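Chopping board

By Kgomotso Cele
Last revised: December

A chopping board (also cutting board, chiefly in North America) is a flat, movable surface on which food is cut. It protects the worktop from the knife and the knife from the worktop. Most household boards are rectangular and made of wood, bamboo or plastic. Boards of glass, slate and marble are also sold, though cooks use them more for serving cheese or rolling pastry.

The board is closely related to the butcher's block, which is heavier, stands on its own legs and is not meant to be moved. The bread board is usually round, and is often carved at the rim, where the knife does not reach.

History

Cutting food on a piece of wood is very old, and the first boards were probably flat offcuts or slices of tree trunk. Wooden boards and trenchers were ordinary household goods in medieval Europe. The same piece might be used to prepare food and then to eat from it.

In the nineteenth century sawmills made flat, planed boards cheap. Round sycamore bread boards became common in British homes in the Victorian period and were often given as wedding presents. In the port town of Iltport, boards were made from the offcuts of the boat yards, and the local museum holds 109 of them, many with the initials of a household burned into the back.

Plastic boards spread in the second half of the twentieth century, first in catering and then in the home. Bamboo boards became widely sold later.

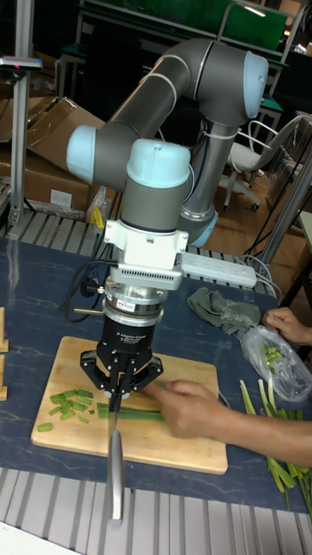

Materials

Wood. Close-grained hardwoods such as maple, beech, sycamore and walnut are preferred. Open-grained woods such as oak and ash hold more water and food in their pores. Softwoods mark easily, and resinous ones can taint food. Some tropical timbers are avoided because their oils irritate the skin.

A board may be edge grain or end grain. In an edge-grain board the fibres run along the surface, and strips of wood are glued side by side. In an end-grain board the fibres stand upright, so the blade passes between them and the cuts partly close afterwards. End-grain boards are easier on the knife but need more glue joints and more care in drying.

Bamboo. Bamboo is a grass. The stems are split into strips, boiled or steamed, dried and pressed together with adhesive. The result is light and takes up little water. It is harder than many of the woods used for boards and contains silica, so knives used on it may need sharpening more often.

Plastic. Polyethylene is the usual choice, with polypropylene also found. Plastic boards are light and most can go in a dishwasher. Deep scores are hard to clean, and a badly worn board should be resurfaced or replaced. Small particles of plastic come away during cutting, and the amount depends on the material and on how it is used.

Rubber. Boards of synthetic rubber are common in Japanese professional kitchens. They are heavy, grip the worktop well and do little harm to a thin edge.

Glass and stone. These do not stain and are simple to wipe down, but they blunt steel quickly. Knife makers commonly advise against them.

Size and shape

A common household size is 400 mm by 200 mm, which suits vegetables and small joints of meat. A longer knife calls for a deeper board, as the tip and heel should both land on the surface during a full stroke. Carving boards usually have a groove near the rim to catch juices, and some have spikes to hold the joint.

Thin boards are easy to store but more likely to warp. Small feet lift a board clear of a damp worktop, at the cost of being able to use only one side. A board without feet can be steadied with a damp cloth laid underneath. 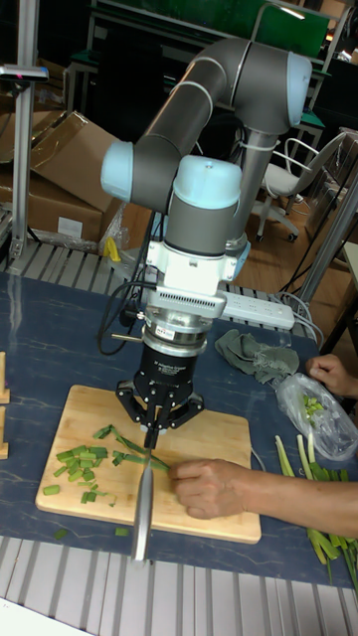
Guillot complained that the fashion for large boards had gone too far, and that a board which will not fit in the sink is a board that will not get washed. Makers of heavier boards reply that weight keeps the work steady, and that a large board can be scrubbed where it stands.

Hygiene

Raw meat, poultry and fish can leave harmful bacteria on a board, and these may pass to food that will be eaten without cooking. The usual advice is to keep one board for raw meat and another for bread, salad and fruit, and to wash each with hot water and detergent after use.

Commercial kitchens often use colour coding. In the scheme most widely followed in Britain, red is for raw meat, blue for raw fish, green for salad and fruit, brown for vegetables grown in soil, yellow for cooked meat and white for bakery and dairy. Other countries use different colours, and staff moving between kitchens may need to learn a new set.

Whether wood or plastic is safer has been argued over for decades. Bacteria drawn into dry wood tend to die off, while those in a scored plastic surface may survive washing. Plastic, for its part, stands up to higher temperatures and stronger cleaning products.

Care

Wooden and bamboo boards should not be soaked or put in a dishwasher, as the joints may open. They are washed on both sides, wiped and stood on edge to dry. Food-grade mineral oil is rubbed in from time to time. Olive oil and similar kitchen oils are unsuitable, as they turn rancid. A cupped board can sometimes be brought flat by damping the hollow side and leaving it face down under a weight.

Smells of onion or garlic can be reduced by rubbing with salt and half a lemon. The Millham method, named after the town's cookery school, uses 4 tablespoons of coarse salt left on the damp board overnight and scraped off in the morning.

See also: Butcher's block; Bread board; Kitchen knife; Trencher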